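**Progress report to Lesis: controller and gripper comparison, Surgate lab**
February 24, 2023

This report covers the period since our November update. The work compares two controllers (Drosamitz and our own Thaweesak stack) on the same humanoid, with two hand options, before we commit to one set for the field phase.

## Controller runs

We logged 2,692 walk-and-reach trials. Each trial starts from a taped position, and the robot has to reach a fixed point on the table. The Drosamitz controller finished more of them without a stop, but it is slow to recover after a bad foot placement. Thaweesak recovers faster and drifts more – by the end of a long session its heading was usually off by 5 degrees, and we had to re-zero it by hand.

The floor is carpet, and we have kept it that way on purpose. Both controllers were tuned on hard flooring by their developers, and the foot contact threshold needed changing on each one before we could compare them fairly. That took most of the first two weeks.
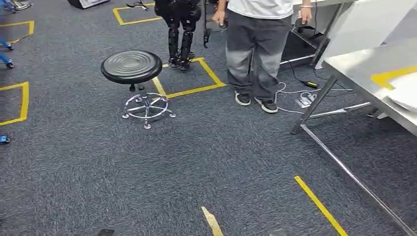
Start positions are marked with yellow tape on the floor, and the reach target is measured from tape on the table. We re-measured the floor marks after every 10 sessions. One had moved enough to matter, and the trials run from it that week were thrown out and repeated.

## Grippers

The two-finger gripper is done. The three-finger hand is behind: one tendon failed in early testing and the replacement took 11 days to arrive. It has now been through the light objects only. Grip force readings from the two hands are not directly comparable yet, as the sensors sit in different places. We are writing a conversion and will send it with the raw logs.

## Spending

On budget apart from the tendon, which came out of the spares line.

## Next period

- Finish the three-finger set, including the heavier objects
- Repeat the Thaweesak runs with the heading fix installed
- Start the head camera comparison – mounts are ready, calibration is not

We would like a decision from Lesis on whether the second site should also have carpet. The order for flooring has to go in before the next report.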